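How do I track down a letter my uncle wrote to a company founder?

Posted by rikwood_reader, Mar 21, 2024

Hi all, long-time lurker here. My late uncle was a radio engineer in Valstead, and family legend says he wrote to the founder of Zellance in the seventies, asking for money to finish a signal filter he'd built in the garage. Mum swears he got a reply, two pages, typed and quite rude! I've been through 33 boxes and found the carbon copy of his letter but no reply. The company was sold years ago and the new owners haven't answered my emails. Is there any chance their side of it survived, and who would I even ask?

Pauline Dunmore

Yes, there's a chance, and I wouldn't bother with the new owners yet. When a firm gets sold, the old correspondence often ends up at a university or state library (whichever one the founder's family happened to like). Search the library catalogues for the founder's name plus "papers". I spent most of February doing this for my grandfather and his letters were in a collection of 3,247 items, listed under the secretary's name of all things.

Once you find a collection, look for the finding aid, usually a PDF, and check the correspondence series by year. Then email the archivist with the date on your carbon copy. They're lovely people and they'll generally look in one folder for you at no charge. Mine did charge for scans, so ask first.
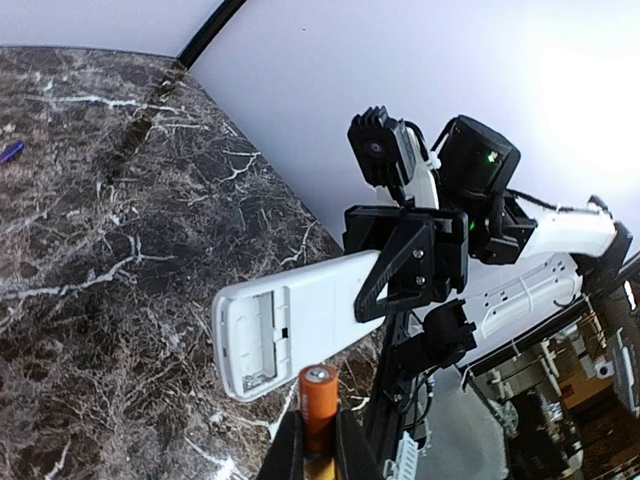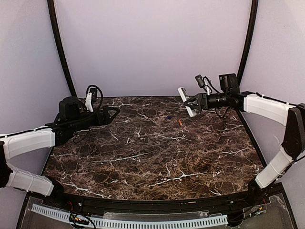
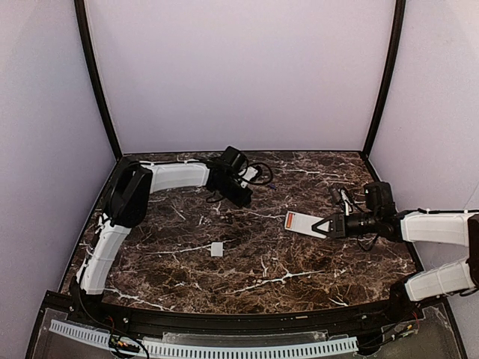 What to put in your email

Your uncle's full name, the street address he used at the time, the date, and a line or two on what he was asking for. Attach a scan of the carbon. Keep it under 200 words if you can manage it (I couldn't).

Lazarević

try the biography if there is one. the notes at the back say where the letters are kept

Pauline Dunmore

Good call, I forgot about that! Also check whether any of the papers are closed. Some families put a limit on personal letters, and you might need to write for permission.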